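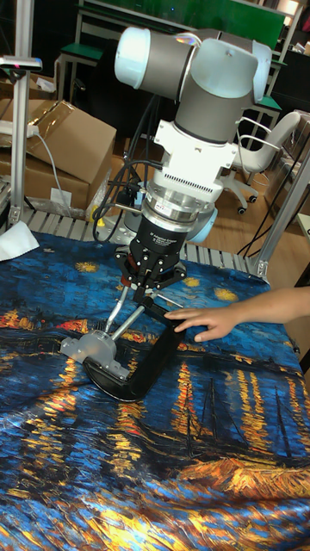 The arm at the shared shop, with the brace on the painted cloth.

Kulap Srisuk had the gripper closed on the rod and did not trust it yet. She kept her fingers on the black curved piece and waited for the arm to drift. It had drifted twice in May, both times to the left, and the second time it had pulled a bracket out of her hand and put a dent in the floor.

"Anything?" Viton asked from behind her.

"Give it a minute."

The cloth was his. He had bought it for the river and the boats, and he had put it down so that small screws would stop rolling off the table. They were harder to find now, lost in the yellow and orange, but he would not take it off.

The job was simple to say. The arm should hold the brace still so that one person could fit the padding alone. Her uncle in Prevness had worn a brace like it for 3 years and had always needed a second person to put it back together after cleaning. He lived by himself. Kulap had written 1,793 lines of code for him, and 87 of them did the actual holding.

She pushed on the padded piece with one finger. Then she pushed harder.

"Left?" Viton said.

"No."

She took her hand away. The motors made their low sound and the rod stayed in the fingers. She counted to twenty under her breath, lost her place, and started again.

Viton went to find the small hex key. When he came back she had written the grip setting on the back of her wrist - the notebook was at home in Stolside - and was reaching for the brace again.

"Now with the strap," she said.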